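# Tangling of jewelry chains

**Tangling** is the knotting or interlocking of necklaces, bracelets and other chain jewelry kept together without separation. It is most common in fine chains, whose small links catch on clasps, hoops and neighboring links. The subject is treated in jewelry care, retail display and repair.

## Causes

A chain is free to bend at every link. When several are placed in one box or bag, movement draws loose ends through open loops, and each pass tightens the others. Beaded chains tend to hold a knot by friction, while twisted patterns such as rope chain tend to wrap around other pieces. Hoops, bangles and rings make the problem worse by giving chains something to pass through.

Travel is a frequent cause. The Clirik care handbook, used in repair shops, advises closing every clasp before packing and lists 84 chain patterns by their tendency to knot.

## Untangling

Work is normally done on a flat, smooth, well-lit surface. Rigid items are lifted out first where they come free without pulling. Clasps are then opened and the knot is loosened from the outside toward the center, usually with 2 fine needles or pins. Pulling on the ends is discouraged - it can stretch links or break solder joints.
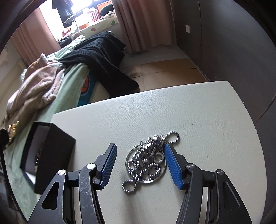

A drop of mineral oil or a little talcum powder may be applied to a stubborn knot. Either must be cleaned off afterward, and neither is recommended for pearls or other porous materials. Plated chains call for particular care, as repeated rubbing wears the finish.

## Storage

Hanging storage keeps chains apart by their own weight. The Desska rack, sold in the Werkstead line of home goods, uses a row of notched pegs for this purpose. Flat storage relies on divided trays or separate pouches. Smits, a maker of shop fittings, supplies trays for collections of some 300 pieces, and larger cabinets that hold 1000.

## See also

- Jewelry cleaning
- Rope chain
- Clasp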